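Foil behind radiators, worth it or not?
Started by flulletis_dan, May 2020

flulletis_dan
We have 4 radiators on outside walls, solid brick, no cavity. My neighbour says to put kitchen foil behind them. Is it worth doing or should I buy the proper panels? Ondieki sell a pack but it costs more than I'd like.

WMfaume
I did ours with kitchen foil. Shiny side facing the room, wallpaper paste on card, slid down behind. Handle it gently or it ends up creased before you start.

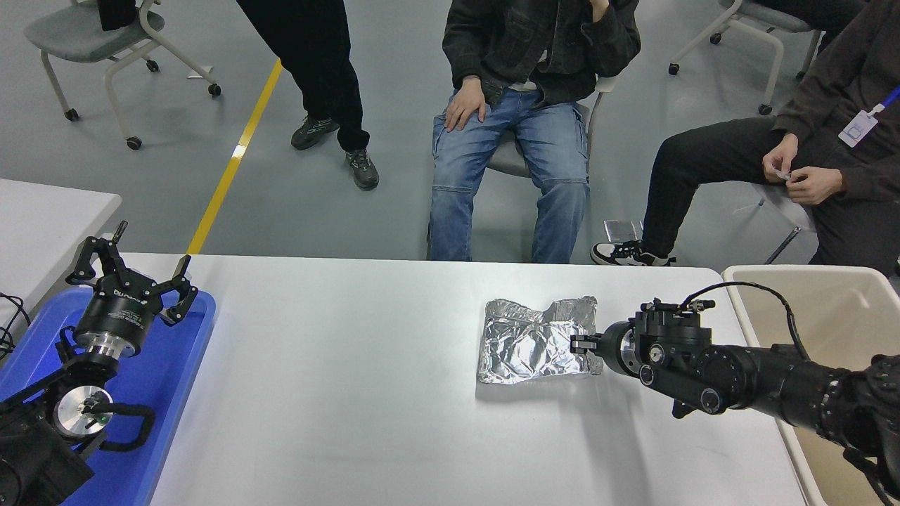 Crumpled foil on the white table.

pennyrow
Creases make little difference. The trouble with kitchen foil is that it tears and goes dull. I had it up for 2 winters and couldn't tell you it saved anything. My gas use went up by 23 units, but it was a colder year.

WMfaume
Then it wasn't a fair test. On solid walls it does help a bit. On a cavity wall that's been filled I wouldn't bother.

pennyrow
A bit, yes. I'd still spend the money on draught strip first. 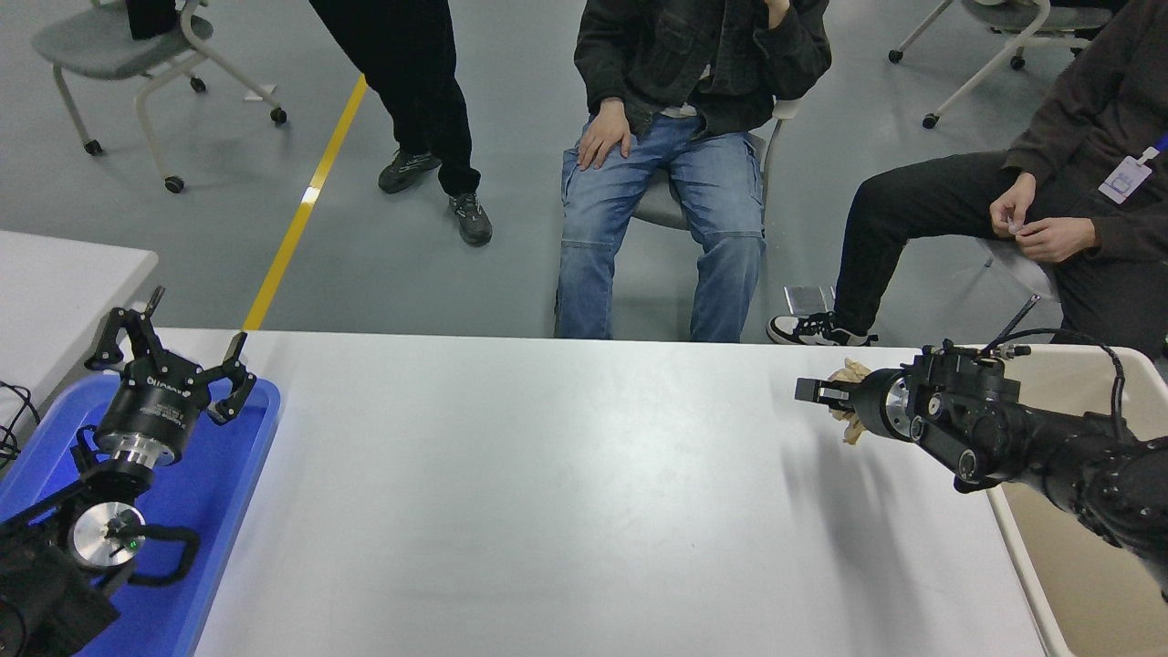
flulletis_dan
Draught strip is already done, front and back. I measured up last night and the widest radiator is 1,435 mm, so one length of foil on card should do it. I'll need somewhere flat to paste it, a long white table like that one would be ideal, but I've only got the kitchen worktop. Does the card go mouldy?

WMfaume
Mine hasn't. Leave a gap at the bottom.

pennyrow
Mine did, in the back bedroom. Use foam board.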